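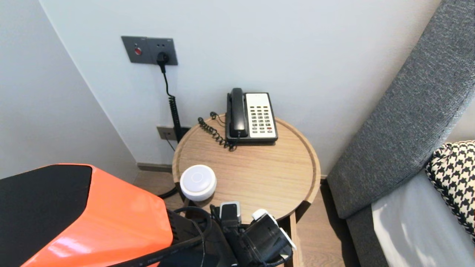 # Flaron guest room service: gallery

Flaron is a robot with an arm and a gripper, and we at Kistomdale offer it on rental to small hotels and guest houses. It is made for the light work in a room between one guest and the next: putting small things back in their place, bringing forgotten things to a tray, checking that the bedside is in order. It does not make beds and it does not wash anything.

On this page we show Flaron at work in a room. Our customers asked us many times how near the robot comes to the furniture, and what it meets there, and it is easier to show than to write in a brochure.

## Bedside table, corner of the room

*The gripper in front of the round table, with the small white device near the front rim and the telephone at the back by the wall. The orange shell is the body of Flaron.*

*The coiled cord of the telephone lies over the table and hangs behind it. More cable is on the wall and on the floor to the left.*

## Notes to the gallery

**The space.** A bedside corner is the most narrow place where we ask Flaron to work. The bed is on one side, the wall on the other, and the robot must stop with its arm already turned to the table. In the first visit we drive it by hand to each stopping place and save it in Corus, our control program. After this your staff choose the room from a list and press start.

**The cables.** Please read this part before you order. Flaron is careful with objects which stand free, but a cable is difficult for it. A telephone cord can be in another shape every day, and a black cord in a shadow is not always recognized by the camera. For this reason the telephone is on the "do not touch" list in Corus from the beginning. You can change the list, but we recommend to leave the telephone there. Cables on the floor should be fixed to the wall or moved behind the furniture where it is possible.

**Small objects.** Things with a low and round form are harder to take than a bottle or a box. The gripper has to come from the right side and close slowly. If the first attempt is not good, Flaron tries again, 3 times at most, and then it leaves the object and writes a message to the reception. We think this is better than a robot which continues until something falls down.

**Table tops.** A raised rim is no problem for Flaron if you tell us about it. We enter the height of the rim during the first visit, and the gripper then stays a little higher when it passes over. With glass tops we have less good experience. The camera sees the floor through the glass, and the robot becomes slow and waits a lot.

**Bedding.** Flaron keeps a distance from the bed. If a blanket hangs down on the floor in front of the table, the robot stops and asks for help. Please lift it before the start.

## What is included

- one Flaron robot with charging station
- Corus on a tablet, with the menus in English
- the first visit, in which we measure your rooms and save the stopping places
- a second visit in the first month, if you wish it
- help by telephone, 7 days a week

The trial rental is for 2 weeks and costs 159 dollars per week. Transport inside our delivery area is in the price. If you continue after the trial, we make a separate offer, because it depends on the number of rooms and floors.

## What is not included

Flaron cannot open doors with a round knob and it cannot use stairs. In a house without an elevator, it has to stay on one floor. It should also not be alone in a room with a guest or a pet. We ask every customer to sign this point.

The gripper pads become old and must be changed. You can do it without tools, and one set comes with the robot, but later sets are ordered from us and paid extra.

## A word about Mondal

Some of you have seen the Mondal gripper in our older brochure and asked why it is not in the gallery. Mondal is the wider gripper, for towels and folded textiles. We still build it, but at the moment it is only for customers who have it already. It is too wide for the bedside work, and changing the gripper in the middle of a round took too much time for the staff. When the new holder is ready we will write it here.

## Ask for a trial

The trial places for February are open now. Please write to us with the number of rooms, the kind of floor (wood, tile or carpet), and one photo of a typical bedside corner in your house. The photo is important for us. Take it from the height of a chair, with the cables as they normally are, and please do not tidy before.

We answer in English, and also in German if you prefer.

*Kistomdale, page updated 2022-01-05*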